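Home Projects Publications People Join us Contact

Call for participants: remote demonstration of a block placement task in simulation

Mar 13, 2020

The Vimero group at Pridberg is recruiting adult participants for a study of how people with no robotics background teach a manipulation task by remote control. Demonstrations are given in a simulated workspace. The participant drives a single arm with a hand controller, and the recorded trajectories are used to train a placement policy.

The task set uses small lettered cubes and a flat square target. Each trial names one cube, which the participant is to grasp and set down at the location given on the instruction sheet. Lighting and furnishings vary between layouts, so shadows cast by the arm may fall across the cube at the moment of approach.

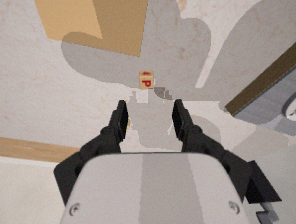
Figure 1. Gripper open, lettered cube beyond the fingertips.

What you will do

After a practice block you will complete 60 demonstrations, split over two sessions. You start and stop each recording yourself. Failed grasps are kept and labelled as such, so please do not restart a trial after a dropped cube unless the operator asks you to. There is no score and no time limit on individual trials.

Two control mappings are being compared. In the first, hand displacement is mapped directly to gripper displacement. In the second, developed by Azra Shehu, hand displacement sets gripper velocity. You will be assigned one mapping and will stay with it for both sessions.
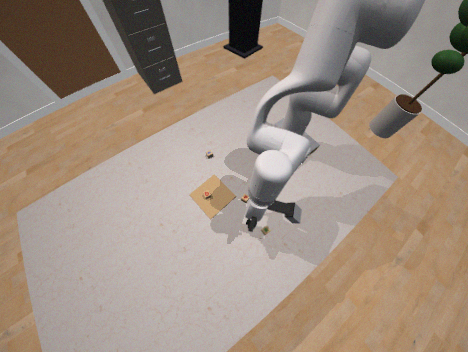

Participants in the November pilot reported that depth was harder to judge than lateral position, particularly from a high viewpoint. The current protocol therefore allows you to switch between viewpoints at any time during a trial. Switches are logged - they do not count against you. The pilot produced 166 usable demonstrations, and our target for the full study is 2,000.

You may take part if you:

- are 18 or older
- have normal or corrected-to-normal vision, including colour vision
- can use a hand controller with your dominant hand while seated
- have not programmed or operated a robot arm, at work or in a course

Left-handed participants are welcome. Gaming experience does not exclude you, but we will ask about it in the intake questionnaire. 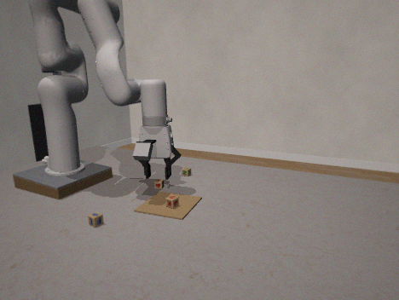

Data and consent

We record controller input, arm joint positions, gripper state and viewpoint selection. No audio or video of participants is collected. Recordings are stored under a participant code and may be released with the Castaño task set once the study is finished. You may withdraw your data up to the date of release by quoting your code.

Location and contact

Sessions are held in the Ellard Building, ground floor. Parking is available behind the building, and the side entrance is step-free. A travel allowance is paid at the end of the second session.

To enrol, write to Marjorie Hebden, study coordinator, with your availability and preferred hand. Technical enquiries about the control mappings should go to Jordan Inskip. The principal investigator is Joanne Blackburn.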